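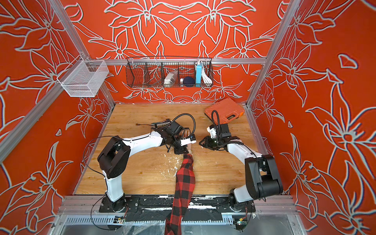
Wire organizer basket on the back rail, with the orange case standing on the tabletop.

Trallik Rail Basket Set

README for the picture set and item notes

Version 1.1, Jul 11, 2024

What this is

Trallik is a small set of pictures and written notes on keeping odds and ends in open wire baskets. The subject is small-item storage above a work surface: which things are kept in a divided basket, which compartment each one goes in, and what ends up on the tabletop underneath. The set was put together at Beritstead for people who work on sorting, put-away and item lookup. It can also be read on its own by anyone setting up a similar basket.

The set has 13 folders. Each folder holds still pictures, a plain text file of item notes, and a file called layout.txt that says where the baskets hang. This README sits at the top level and applies to all of them.

The setting

All folders use the same wooden tabletop with orange-red walls on three sides. The walls carry a large lily pattern in pale lines. We left the pattern as it was when the baskets went up, and the notes do not cover it except where a pale item is hard to pick out against it.

The wood has a light honey color with darker streaks and some knots. It is scuffed and we have not refinished it. Small white flecks and short bits of wire on the table are noted as "debris" and are not given an item name.

The baskets

There are two, and the notes use short names for them.

rail_basket: the long black wire-mesh basket hanging from the horizontal rail at the back. Mesh dividers split it into compartments. Compartments are written from left to right as seen from the front of the table.

post_basket: the white mesh basket mounted high on the left side. It has an open top and fine grid walls. It is used for overflow and is empty in many folders. If there is nothing in it, the notes say "post_basket: empty" and do not skip the line.

Items in the rail basket

The names below are the ones used in the notes. They are meant to be short and easy to type, and they say little about what a thing is for.

pouch: package at the left end
small_white: small white item, next to the pouch
ball_navy: dark navy ball
bank_blue: light-blue power bank, stored upright
cable_white: white cable, coiled, right-hand section

The power bank goes in standing up so that it can be lifted out by the top. The cable should be coiled before it goes in. A loose cable works its way through the mesh and catches on the next divider, and then two items come out when you wanted one. We had this in several early folders. They are kept in the set and tagged "tangle".

The ball sits low in its compartment. People who label from a single picture tend to miss it, so please check the whole depth of the basket before marking a compartment as empty.

Items on the table

case_orange: orange plastic carrying case with a molded lid, a handle and dark latches. Its usual place is toward the back right of the tabletop. A slight angle is fine and does not need a note. Write a note only if the case is lying open, is stacked on something, or has been moved forward past the middle of the table.

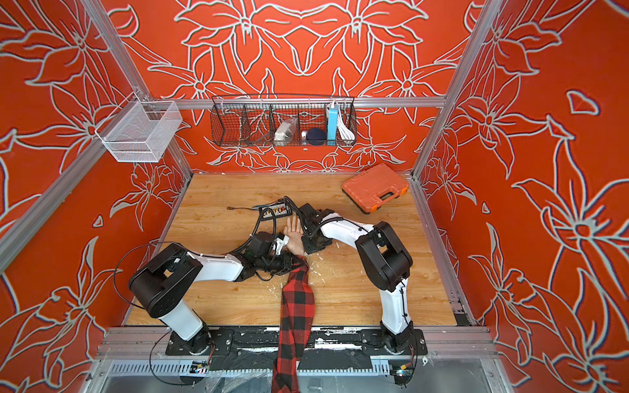

How the notes are written

Each line in the notes file has 4 fields, separated by tabs:

place (rail_basket, post_basket or table)
position (left, center, right, or a compartment number)
item name
remark (may be blank)

Use "unknown" when an item cannot be made out. Do not guess from the folder before it. Plastic bags are the main source of trouble, as a clear bag and the thing inside it can be read as one item or two. Our rule is one line for the bag with its contents in the remark field.

Size

The full set has roughly 900 pictures. Folder sizes are uneven, and folder 11 is by far the smallest. We stopped it early to move the rail basket and decided to start a new folder afterward. Its notes are complete for the pictures it has.

Known problems

Thin wire mesh hides part of nearly everything stored behind it. Outlines drawn around items in the rail basket are therefore loose.

Pale items against the pale flower lines are sometimes labeled late or with the wrong edge.

The Londent naming sheet, used before version 1.0, called the rail basket "tray". A few remarks still have the old word. Treat "tray" as rail_basket wherever it appears.

Compartment numbers start at 1. In the first release they started at 0, and anyone with old copies of the notes should replace them.

Changes

1.1: compartment numbers corrected, post_basket line made required, "tangle" tag added.
1.0: first release, December.

Use and credit

The pictures and notes may be used for research and teaching. Please cite the set as "Trallik Rail Basket Set, Beritstead" with the version number. Corrections to the notes are welcome. Send the folder number, the line as it stands, and the line as it should read.

Maintained by Zanetti, Beritstead.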